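Workshop notebook, August
Green batch 3, wash test, second try
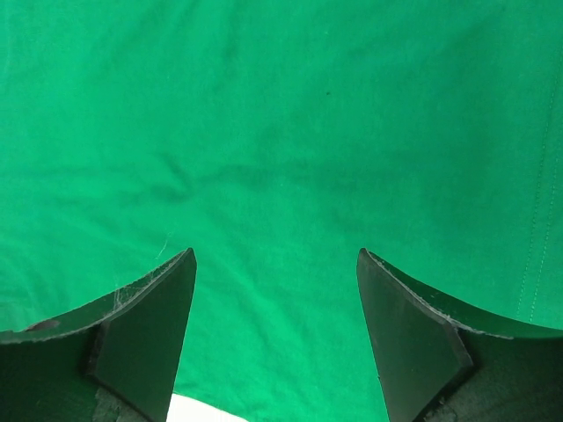
Cai wrote back before lunch that the color loss is all down to our water, that the dye is fixed and has been fixed since batch 1, and would we please rerun with softened water before complaining again. Fine. I will rerun. I don't believe it, but I will rerun.

For my own record, what we know and what we only say we know.

Cloth is the plain weave cotton from Fallora, same roll as last time according to the label. Label is all I have to go on. The weight came out a little higher than the spec sheet when I cut and weighed a swatch, and our scale drifts, so I'm not hanging anything on that.

Dye is the Tukent reactive green. The recipe card says soda ash in after 10 minutes, hold, rinse cold, then hot soap. Somebody has penciled "longer is better" next to the hold time. Longer than what? Better how? I left the pencil note alone and followed the printed card.

Run A, our tap water: first rinse strong green, second rinse still green, third rinse pale. Soaped at 87 C. Soap bath came out green too. A white strip stitched to the swatch picked up a tint I could see from across the bench.

Run B, same water, double the rinses before soaping: soap bath weaker, white strip still tinted. Less, I think. I wrote "less" before I put the two strips side by side and now I can't unsee it, so somebody else should rank them blind. Strips are in the envelope taped inside the back cover. Letters are on the back, don't peek.

Run C was supposed to be the one with the Clendent fixing agent. The bottle claims it stops bleeding in a single bath on any cellulose fiber. It did stop the bleeding, more or less, and it also moved the shade. Swatch C is duller and has gone toward yellow next to A. If the customer is matching to the old curtains that's no use to us. Also the hand is worse, a bit waxy. The bottle says nothing about that.

Now the water theory. Hard water can tie up dye, yes, and leave loose stuff sitting on the surface that rinses off later. I've read the same page Cai has. But the blue we did in June went through the same tap, same tub, same soda ash, and the strip stayed white. If the water is so bad why did it spare the blue? Could be the blue is just more forgiving. Could be the blue test was sloppy, I only have one line on it and the strip is gone. That's a weak leg to stand on and I know it.

My own money is on the soda ash. The tub has been open on the shelf since spring, and the lid doesn't seat. No proof. Ought to check pH in the bath next time instead of trusting the scoop.

2:40 pm
Bath pH with the old soda ash, scoop as per card: lower than it should be. Strips are the cheap kind and go in whole steps, so read that as "probably low" and no more. Opened the new bag, same scoop, one step higher. Interesting but it's one reading each. Did it again with the old tub and got something between the two colors. So much for that.

Plan
Run D: softened water, old soda ash.
Run E: tap water, new soda ash, weighed and not scooped. 43 g per bath.
Run F: both, if there is enough cloth left on the roll.
Change nothing else. Same pot, same soap, same swatch size. White strips sewn on before dyeing is wrong, I did that once, sew them on after.

If D comes out clean I'll write to Cai and say so. If E does, I want the June blue repeated before anyone calls it settled — one good swatch is how we got into this with batch 1.

Order more pH strips, the half step ones. Lid for the soda ash tub.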